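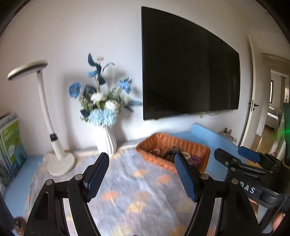
Every review of the Bandmont kit starts with the pads. How soft, how grippy, will they mark the furniture. Fine. Pads are good. Blue, textured, they hold a book cover without chewing it up. Moving on.

What I want to argue about is the price of the thing around the pads, and who it's for.

Bandmont sells the handheld pair with a plan. You get the two grippers, you get the upload account, you get up to 39 hours of storage a month, and after that you pay again. Small teams hit that wall fast. We hit it in ten days. Not because we were greedy, we were just working in bedrooms, and bedrooms are slow. Blankets slide. Baskets tip. Anything on a mattress moves when you so much as lean near it, so you do it over. A kit sold for "real homes" (their words, on the box) should come with a plan that knows what a real home is like.

Clanness does this better. Worse hardware, I'll say it. The linkage on theirs has play in it after a few weeks and the squeeze is stiff, my thumb was sore for 2 days. But you buy it and it's yours. Files go on your own drive. No meter running while someone folds a blanket for the sixth time.

I know the answer to this. Dilani Chowdhury wrote it in reply to my last column: the Bandmont plan pays for support, and support is what keeps a two person outfit going when a pin loosens the night before a deadline. Fair point. She got a replacement jaw overnight. I waited 23 days for a Clanness pad and it came in the wrong size.

But support can be sold as support. Charge me for the jaw, charge me for the phone call. Dont charge me for keeping my own recordings. Miah tried bundling like this in February and dropped it by summer after people just stopped renewing, and Miah had a nicer app.

The other thing is weight. One kit in each hand, all afternoon, arms out over a bed. Bandmont's is the lighter of the two and the balance is right, a bit forward, so the jaws come down where you expect. That matters more than anything on the spec sheet and they hardly mention it. Whoever writes thier product page should try a full shift with it.

So would I buy it? The grippers, yes, tomorrow, if they came alone. With the plan, no. Rent a pair if you can find one, Cisamine has them by the week, and put your money into hours.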